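4.2 Preparación de la superficie y doblado de la bolsa de lona

Este apartado se aplica a las bolsas Kelldale de lona de color crudo, antes de su almacenamiento en el cajón Clulance.

1. Retire de la mesa todo objeto ajeno a la tarea.

2. Pase un paño seco siguiendo la veta de la madera.
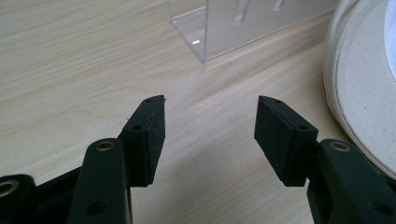

3. Compruebe con la mano que no queden astillas ni restos de adhesivo. Si la mesa ha sido encerada, espere 168 horas antes de apoyar tejido sobre ella.

PRECAUCIÓN: No utilice disolventes. La lona sin blanquear absorbe los residuos y las manchas son permanentes.

4. Coloque la bolsa sobre la mesa y localice la costura.

5. Sujete la tela por la costura y levántela ligeramente para deshacer las arrugas. No tire del borde de la boca.

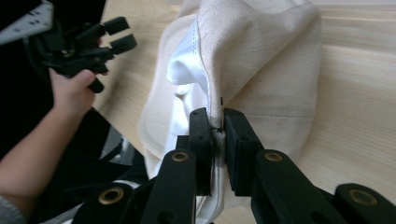
Figura 4-2. Lona sujeta por un pliegue junto a la costura.

6. Alise la tela desde la costura hacia los lados.

7. Doble la bolsa por la mitad, con la costura hacia dentro. El ancho final no debe superar 95 mm en el modelo Ata ni 80 mm en el modelo Lungu.

NOTA: Si persisten las arrugas, planche del revés a temperatura media y repita desde el paso 4.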